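Laying the table

Laying the table is the business of putting out dishes, drinking vessels and eating tools before a meal, so that people need not get up for them later. They get up anyway, usually for salt. The task is found in most households and is widely given to children, who are thought to benefit from it.

Origins

For much of history there was little to lay. Diners in many parts of Europe brought their own knife, shared a cup and used a slab of stale bread as a plate. Spoons were personal goods and could be left in a will. The fork came late to northern tables and was at first considered a bit much.
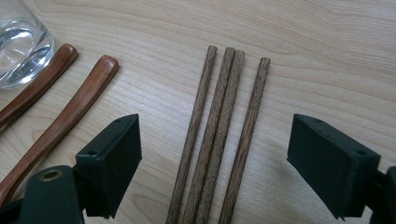

The word "lay" once had more to do with the cloth than the cutlery. A clean white cloth showed that the house could afford both linen and someone to wash it, and guests repaid the compliment with gravy.

Customs

In the usual British setting, forks go to the left of the plate and knives to the right, with the blades turned inwards. Diners work from the outside in, or watch the person opposite, who is watching them. Chopsticks are commonly laid side by side, often on a small rest, and standing them upright in rice is avoided in Japan and China because it recalls funeral offerings.

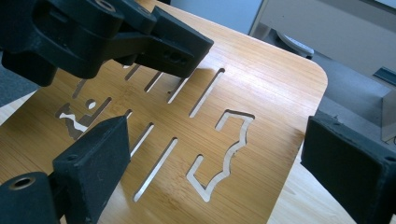 Regional habits can be fierce. In the hill town of Skirncombe the pudding spoon goes above the plate with its bowl facing left, and families who turn it the other way are said to have come from over the valley. The historian Meenakshi Maurya traced the quarrel through 300 letters to the parish newsletter and found no sign that either side had ever asked why.

Study and teaching

Ronja Eklund's handbook The Waiting Plate runs to 629 pages, of which 40 deal with napkins. Reviewers praised its index. Jerome Malabanan later offered a shorter account, arguing that most rules of the table were written down only once people had begun to ignore them – a view Eklund answered in a footnote of unusual length.
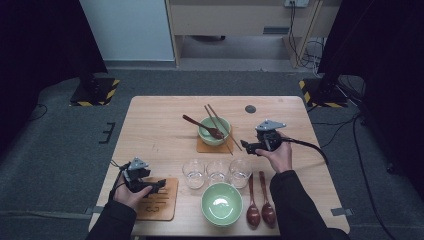 Formal settings have shrunk since the days when a single guest might face eight pieces of cutlery. Many homes now put everything in the middle and let people help themselves, a style known as informal by those who enjoy it and as giving up by their parents.

See also: Clearing the table (disputed)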